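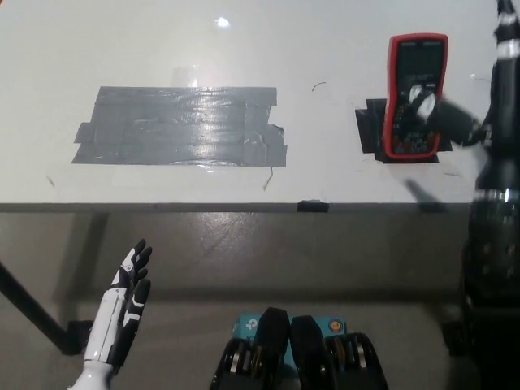

Right hand on the multimeter, left hand waiting its turn.

Workshop Tips: Testing Robot Hands on a Bench You Already Own
April 12, 2021 | 4 min read | 8 comments

A product sheet will give you grip force and finger speed. It won't say whether the hand can work a meter without pushing it across the table. We spent most of March comparing the Flekness hand with the older Rana on ordinary shop jobs, and these are the habits worth keeping.

Tape down your stations. A smooth white tabletop is easy to wipe, but things slide on it. Lay a square of black tape where the tool goes and set the tool on that. You get some grip, and you get a mark to put it back on after every try. Gray duct tape works for larger areas. Overlap the strips and press out the bubbles if your cameras have trouble with shine. Ragged ends do no harm.

Mark the middle of the table. Fold a short piece of black tape over the front edge and line the robot up with it each morning. If the robot is parked even a little to one side, the two hands are no longer being compared on the same reach.

Use a tool with a rubber case. A multimeter in a red casing is a good test piece – it stands out against the table, it can take a fall, and the face has enough small features to keep fingers busy. Leave the probes out until the hand can hold the meter steady.

Look at the fingertips first. Light pads show up well against a dark meter, so you can tell from video where contact was made. With the Rana we had dark tips and spent a lot of time guessing.

Park the idle hand. Keep it up and clear of the table, fingers open. A hand left lying on the bench will get in the way sooner or later.

Slow the controller down. We ran the Skarnent controller at its default speed and got blurred video of every grasp. Half speed was easier to judge. Change the speed for both hands or neither.

Sweep between runs. Wire clippings and bits of grit collect on a white table and end up under the tool.

Write down the misses. A dropped meter and a meter that turned in the fingers are different faults. Give each its own column – the Flekness rarely dropped anything but let the meter turn quite often.

Shares: 1233

Related
Choosing a Wrist Camera for Close Work
Rillstead Arm Mounts: Bolt or Clamp?
Storing Tape So the Ends Stay Clean
Labeling Test Leads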